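Home | About us | News | Careers | Suppliers | Contact

PRESS RELEASE
11/15/19

Divivby brings robotic handling to its computer refurbishment line at Zastton

Divivby, the computer repair and resale company, has begun using robotic arms for part of the work on its refurbishment line at Zastton. The arms take over the removal and refitting of processors in used desktop computers, a task previously done entirely by hand.

The Zastton site employs 200 people and prepares office computers for resale to schools, charities and small businesses. In June, the month before the first arm was installed for testing, 3,233 desktops passed through the workshop. Each was opened, cleaned and checked at the same benches where its parts were changed.

Under the new arrangement, 40 members of staff who worked full time on part changes will divide their week between the robot cells and fault finding. No posts will be lost as a result of the change, and pay grades remain as agreed with staff representatives earlier this year. Employees who move to the cells receive a new job title, robot cell technician, and are paid for all hours spent in training.

"Our technicians told us plainly which jobs they wanted to keep and which they would gladly hand over," said Rasa Laur, Head of Workshop Operations at Divivby. "Bending over an open case all day, lifting out small parts, was at the top of the second list. They want to spend their time on the machines that will not start, where their knowledge counts."

The project, known within the company as Mada, was carried out with the engineering firm Radonjić, which designed the cells and trained the first group of technicians. Staff from the day and evening shifts took part in the design of the work area. At their request, the benches were raised, the lighting was changed and a stop button was placed on both sides of each cell. A technician remains in charge of every cell and decides whether a computer is suitable for robotic handling – cases that are bent, or boards that show damage, still go to the manual benches. 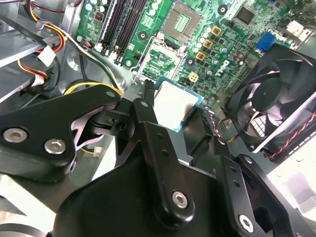

A gripper holds a processor over a Dell motherboard inside an open desktop case.

Training lasts 2 weeks and covers safe working, the care of the grippers and the handling of processors and sockets. It is open to all workshop staff, including those on part-time contracts. The company will also keep a number of manual benches in regular use so that hand skills are not lost.

Divivby will review working hours, comfort at the benches and the quality of finished computers together with staff representatives. The results will be shared with all employees at Zastton before any decision is taken on further cells.

Media enquiries should be addressed to the Divivby press office.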